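How to keep a shared office desk clear in the evening

Last updated: May
Reading time: 2 min

In our office the desks are shared. You sit where there is a free place, and in the morning another person sits there. For a long time I found yesterday's cups and papers in front of my chair, and I am sure other people found mine. So I made a small routine for the end of the day. It takes me seven minutes, and I write it here for everybody who works in the same way.

What you need

One tray or flat box for papers, one soft cloth, a spray cleaner without strong smell, and a bag for recycling. I use the Calar spray because the shop near our building sells it, but any mild cleaner is good. Please don't use a kitchen product with bleach. On a white surface it can leave yellow marks after some months, and they don't go away.

Step 1. Stop work before you clean

Put the reminder on your phone for 16:50, if you finish at five. When I tried to clean after I had already closed the computer, I was thinking about my bus and I did everything badly. Save your files first and write on a paper what you will do tomorrow morning. Take this paper with you.

Step 2. Papers

Take all papers in one hand and divide them in two groups, to keep and to recycle. Don't read them. If you start to read, you will still be there at six o'clock. Papers with names or addresses of customers go in the locked bin, never in the blue one. The papers you keep go in the tray, and the tray goes in your locker.

Step 3. Cups, bottles and food

Cups go to the kitchen, in the dishwasher and not in the sink. Bottles should be emptied before you put them in recycling, and the cap can stay on in our city, but please check the rule in yours. Open food must not stay overnight, also not in a drawer. We had ants in the spring, and it took a long time until they were gone. 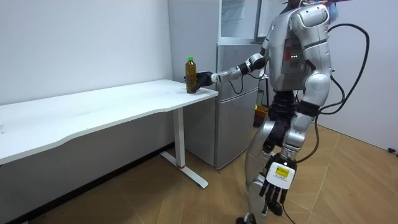

If you have a bottle which you fill again every day, write your initials on the base with a permanent marker. I have lost two good ones in this office before I learned this. Wash it at home with warm water and a little baking soda, and leave it open to dry.

Step 4. Cables

The cables of the desk stay with the desk. Your own cables go home or in the locker. Roll each one loosely around your hand and close it with a strip of fabric tape. If you roll too tight, the wire breaks inside, near the plug, and you will look for the fault in your computer.

Step 5. Wipe

Spray on the cloth, not on the desk. Begin at the far side and come to yourself in long straight lines. The front edge, where the arms lie, needs a second time. Wait until it is dry before you put the keyboard back in its place. Wipe also the mouse.

Step 6. Chair and light

Put the chair to the middle height, push it under the desk and switch off the lamp. I forget the lamp very often, so I have now a small note on my locker door.

If your colleagues don't do it

I didn't send an email to all 52 people on our floor. I only put the cloth and the spray on the shelf beside the printer, where they are easy to take. After a few weeks the bottle was half empty, and I had not used so much alone. Now the office buys the refill.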